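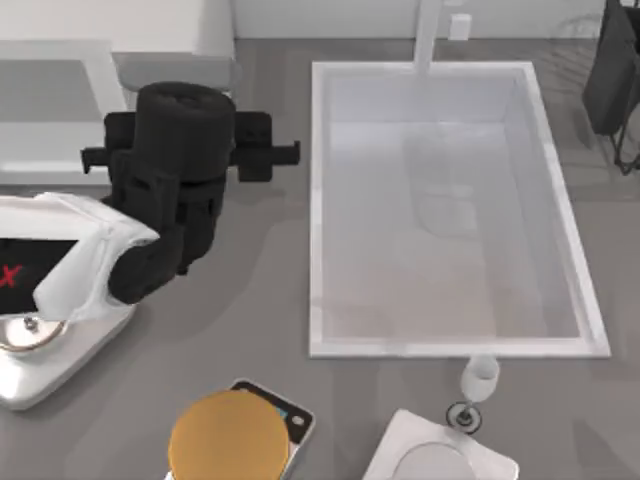 Hi, I'm Telma Bustos, and I teach people to cook on weeknights. Treltent is my little cooking school on the ground floor of an old button warehouse in Benavholm, and if you've ever stood in front of the fridge at six in the evening with a hungry family behind you and no plan at all, you're exactly who I had in mind when I opened it. Every class starts at the same spot, a grey countertop beside a white sink, and we spend the first part of the evening right there, washing greens and talking about what everybody ate that week (cereal counts, I'm not a snob). Only then do I let anyone near a knife.

I didn't go to culinary school. I did payroll for a furniture company for 18 years and cooked at night, mostly out of a falling-apart notebook that belonged to my aunt, Conceição Garcia. She measured everything in coffee cups and wrote things like "bake until the neighbors come over." It took me years to work out her orange cake! I make it with the beginners in their last class now, and I still get the middle wrong one time in ten.

The school got going because of my friend Iara Maldonado, who was tired of calling me from the grocery store to ask what to do with leeks. She brought two coworkers to my apartment one February, then they brought their sisters, and pretty soon people were chopping onions on my ironing board. We moved to the warehouse that fall. I paid the first three months' rent with the money I'd been saving for a new car, and I'm still driving the old one.

What we teach is plain food. Beans, soups, roast chicken, rice that doesn't stick, four or five sauces that get you through a month. The beginner course is six evenings, from 6:30 to 9, and you eat what you make, so please don't have dinner first. 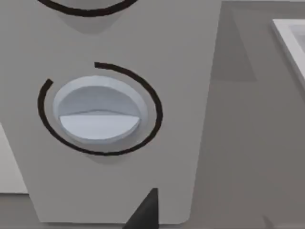
The thing I go on about most is heat. Most of the people who tell me they can't cook are cooking everything too high, and then the garlic burns and they decide it's them. So the second evening is all onions. We cook them low and slow, then medium, then as fast as we dare, and we taste them side by side with bread. People think I'm kidding when they see it on the schedule. It's the class they write to me about afterward, though, sometimes years later, and one guy sent me a postcard that just said "low."

Aldana Benítez joined me in our second year and runs the bread and pastry classes. She's quieter than I am (not hard) and far more patient with yeast. If you want to make empanadas from scratch, dough and all, hers is the class you want, and it fills up quickly. Soledad Mansilla answers the phone and the emails, keeps the recipe sheets in order and does our Saturday-style kids' mornings during school vacations, when ages eight and up can come make pancakes and get flour on everything.

We buy our vegetables from Ocampo, the produce stand two doors down, and whatever looks good there usually ends up changing my plan for the evening. If you have allergies or don't eat meat, tell Soledad when you sign up and we'll cook around it.

As of this spring, 1,328 people have taken a class with us, and Soledad has the sign-up sheets to prove it, in a box I'm not allowed to touch. We had a cake when we hit 1,000. It was the orange one, and the middle came out fine.

Classes are $80 an evening, groceries included. Bring an apron if you have one you like, and a container for leftovers.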